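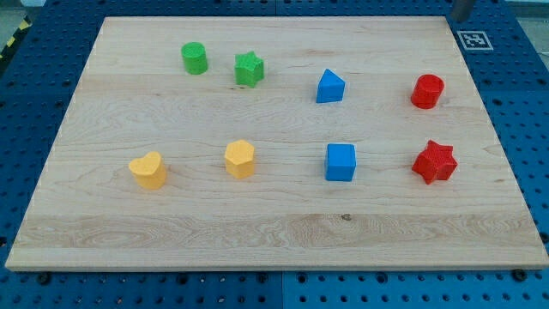

Eight blocks in four colors on the sorting board, Jostell workspace.

The Jostell group at Rarkum has opened a new round of example gathering for its block-handling model. This thread sets out how the work is organized. (1/5)

Each task is recorded 80 times. An operator guides the arm through the full motion by hand control, and the arm's movements are stored together with the camera views. Operators work in blocks of 30 minutes and then change places. (2/5)

The set mixes shape and color on purpose. There is a green star and a red star, a blue cube and a blue triangular prism. An instruction such as "pick up the star" is therefore incomplete, and written instructions must name both color and shape. (3/5)

Positions are changed before every recording. Pieces may stand close together, as the two green ones do, but they may not touch. Recordings in which a piece leaves the board are kept and labeled as failed. They are stored apart from the training set. (4/5)

To date, 59 tasks have been approved by the review team at Warraich. The remaining tasks will be recorded through December. Partner labs wishing to propose an instruction may send it through the Jokska request form, with no more than 4 instructions per lab. (5/5)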